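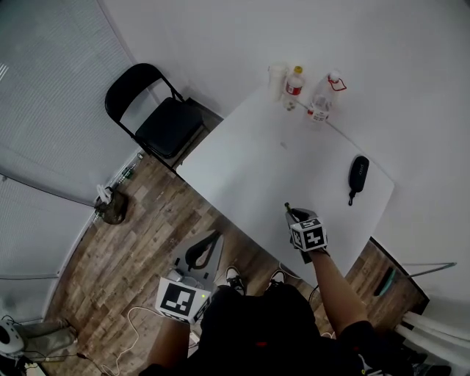 Clearing the Table Is Still Our Job

Last updated: June

Every few months somebody asks me whether it is time to buy a machine that does chores. I ran the cleaning crew at a shared office building in Flolldale for nine years, so people assume I have an opinion. I do. The answer is no, and the reason is bottles.

Take a white table with a cup and two bottles at one end and a black zippered case off to one side. One bottle is nearly empty, with a little liquid at the bottom. A new hire on my crew would deal with it in under a minute. The cup gets thrown out or washed, the bottles get drained and put in recycling, and the case stays where it is until its owner comes back. Then you wipe.

A machine has trouble with almost every part of that. Clear plastic is hard for cameras. A thin empty bottle needs a light grip and a full one needs a firm grip, and you have to know which you have before you squeeze. A bottle with a loop handle gives you one more thing to catch on. Worst of all is the case, because picking it up is easy and deciding to leave it alone is the whole job.

The approach I see most now is to have a person do the chore with a gripper in each hand, with printed marker cubes on the grippers, so that the movements can be recorded and a machine can learn from them. I think this is sensible. It is how I trained people, minus the cubes. But I would ask the companies to be plain about how far along they are. Last year a salesman from Prosuten told me his arm had cleared a table 496 times out of 800 tries. He was proud of it. I would have let go of any cleaner with that record in the first week.

The shop floor is further ahead. At the Bustos plant, where my brother-in-law works, an arm moves 2,000 identical cartons a shift and does it well. The cartons arrive the same way up every time. Drinks left on a table never do.

My advice to building managers is to spend the money on wages for now. We had 46 rooms to turn over each evening, and what slowed us down was being two people short. Look at the machines again when one can walk into a room it has never been in and leave the right things alone.

Filed under: Opinion > Work & Machines

Comments (3)

Renata Quiroga
I manage a small hotel and agree about the case. Guests forgive a dirty cup. They don't forgive missing glasses.

Mohammed-Awal Opoku
496 out of 800 is 62 percent. Two years ago it would have been a lot worse. I think you will be rewriting this sooner than you expect.

Abelardo Sepúlveda
Does the Bustos arm stop if a carton comes in crushed? Ours doesn't, and somebody has to stand there all shift.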